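4.2 Knitwear and the limits of the "flat first" rule

Most written advice on folding knits starts from the same assumption, that the item is already flat. The Grenda household guide gives nine steps for a sweater, and the first of them reads "lay face down, sleeves out." We think this hides most of the work. In our sessions, the people at the table spent their effort on getting to step one, and the guide has nothing to say about that stage.

Ribbed knits are the hardest case for the rule. A woven shirt has a collar, a placket and stiff seams, and any of these tells the folder which way is up. A ribbed knit looks much the same on the front, the back and along a sleeve. It also stretches when lifted, so a corner pulled into place can creep back once it is let go. Nakamura treats this as a small nuisance that practice removes. The evidence offered for that view is thin: 14 folders, all of them working with shirts and towels.
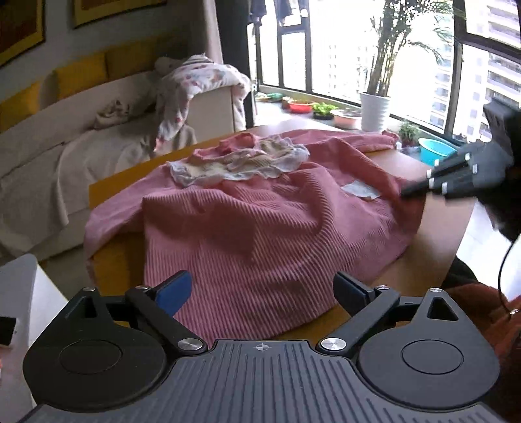 A second doubt concerns what else is on the table. Guides picture one item on a bare surface. Laundry is seldom handled that way at home, and a smaller piece lying on top of a larger one has to be dealt with before the larger one can be opened out. Whether it should be set aside or folded at once is a matter of taste, and we found no support for the claim in the Sanberg manual that one order is faster. The manual cites 147 timed trials but does not say how the items were placed at the start, and without that the number is hard to use.

We are also wary of the common tip to "find the label and work from there." A label fixes one point on the garment. It doesn't show which way a sleeve is turned, or whether a loop of gathered edge is a cuff, a neckline or a hem. On pink ribbed material under strong daylight, the ridges were easier to follow than the label was to read, and we would sooner trust the direction of the ribs.
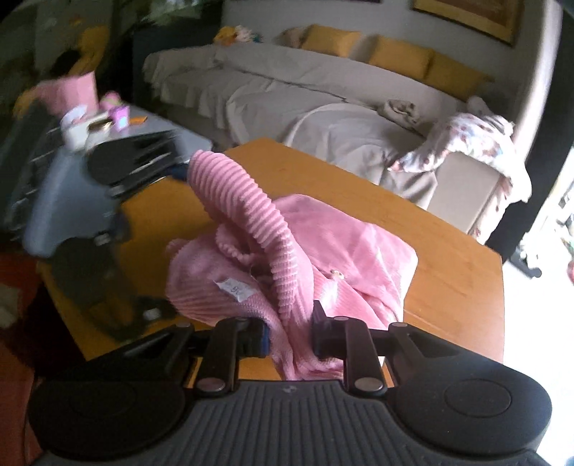 Figure 3. Pink ribbed garment lying crumpled on the table, with a white label on the fold at left.

None of this shows that the flat first rule is wrong. It may serve well for towels and pillowcases. For knits, we would want to see the untangling stage timed and reported on its own before accepting any claim about total folding time, our own from the Fasaslow sessions included.

Contact the authors | © Fasaslow Working Papers, 2023-12-14 | Back to top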